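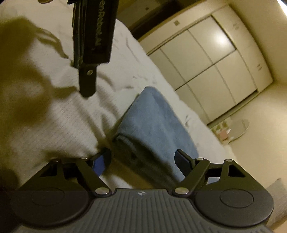
13 October 2025
By Nataša Gashi
Print | E-mail this entry
2 comments | 0 shares

Towels and bedding, guest room. Carrying on from the last entry, where I had got as far as deciding that thirds are better than quarters for the bath towels and then ran out of afternoon.

The blue terry went back on the bed for folding. I keep going back and forth on whether the bed is the right place. The waffle duvet is soft, so the towel sinks a little and the bottom layer drags when you bring the top layer over. On the bench the towel slides the other way and the first fold opens up again. Today I stayed with the bed and pulled the duvet tight at the foot end first. Better. The creases come back as soon as you lean on it, so pull it tight again between towels.

Fold order, as of today:

Lay it out long side toward you. Smooth from the middle to the ends. Bring the far third over, then the near third on top of it, so the hem ends up inside. Fold in half across. Then in half again only if it is going on the Firkelico shelf, which is shallow. For the basket at the foot of the bed leave it at one half.

The thick edge is still the problem. On terry the bent side is fat and the open side is thin, and a stack of them leans. I tried turning every second towel around so the fat edges alternate. The stack stands up straight but you see open edges from the door, and I don't like the look. Shehata's method (roll the fat edge under your palm once before stacking) takes a few seconds and flattened it enough that I stopped turning them. Use that.

Waffle duvet cover: label inside says Colta. Washed warm, dried low, taken out a bit early and left over the rail. It came up with the grid even all over except one corner where it had been bunched inside the drum. Steam took most of it out. Do not iron it flat, I did that to the spare pillowcase and the texture has not come back.

Lint. White bedding under a colored towel shows everything. After the first towel there was blue fluff in the weave, worse where I had been smoothing. The waffle holds on to it and the sticky roller only gets the tops of the squares. A dry rubber glove dragged one way got the rest. Next time put the flat sheet down over the duvet before starting, then shake the sheet outside. Written on the card by the door too.

Detergent: we are down to the last of the Ullora unscented. Order number for the refill is 3586, same as last time. I used half the dose on the towels and no softener. They feel a little stiff off the line but they take up water properly, which the softened ones did not when we tried them against each other at the sink. If anyone wants them fluffier, give them ten minutes in the dryer with nothing else in it.

Light. By the time I got to the towels there was shadow over a good part of the bed and I had trouble seeing creases on that side. I finished the smoothing by feel. Morning would be better for anything white. If it has to be afternoon, put the floor lamp on the dresser side and keep it low, the creases show up more when the light comes in across them.

Still to do:

Hand towels. Same thirds, but try without the last fold.
Find out why the fitted sheet keeps coming off at the headboard end. I think it shrank. Measure before the next wash and again after.
Clear the top shelf of the closet so the spare duvet can go up there. It is in a vacuum bag at the moment and I would like it out of there before winter.
New card for the shelf edge, the old one says quarters.

Left the bed made with the duvet pulled up and the pillows off. Please don't put the pillows back on until the protectors are dry, they are on the rail in the hall.

Comments (2)

Thirds don't fit the hall cupboard, the door catches. Can we keep quarters for that one?

Yes, quarters for the hall. I will put it on the card. N.G.

Print | E-mail this entry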